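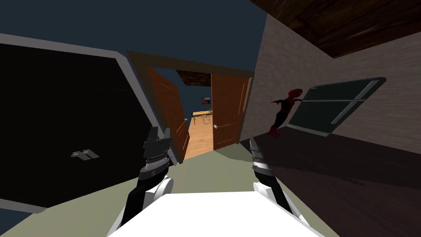 Bimla Kashyap asks whether a door that binds only in damp weather should be planed straight away. It should not. Check the hinges first, then the gap, and plane last.

Adjusting an internal door that sticks

Applies to hinged timber doors, single or in pairs. For pairs, finish one leaf before starting on the other.

Tools: screwdriver, pencil, feeler gauge or folded card, block plane, 300 mm steel rule, fine abrasive paper.

1. Close the door slowly and note where it first touches the frame. Mark the spot in pencil on the face of the door.

2. Open the door and lift it by the handle. Movement at the top hinge means loose screws. Tighten them. If a screw turns without gripping, remove it, glue a hardwood plug into the hole, leave overnight and refit.

3. Measure the gap along the top and both sides. Aim for 2 mm on the hinge side and slightly more on the lock side. Between paired leaves allow 4 mm if the meeting edges are square.

4. If the gap tapers towards the top on the lock side, pack the bottom hinge with thin card. If it tapers towards the bottom, pack the top hinge. Add one layer at a time and test after each.

5. Plane only if the door still binds. Work with the grain along the marked length, taking thin shavings. On the top edge, plane from each end towards the middle to avoid splitting the stile.

6. Sand the bare edge and seal it the same day. Two coats of the existing finish are enough.

Check the latch again once the finish has hardened.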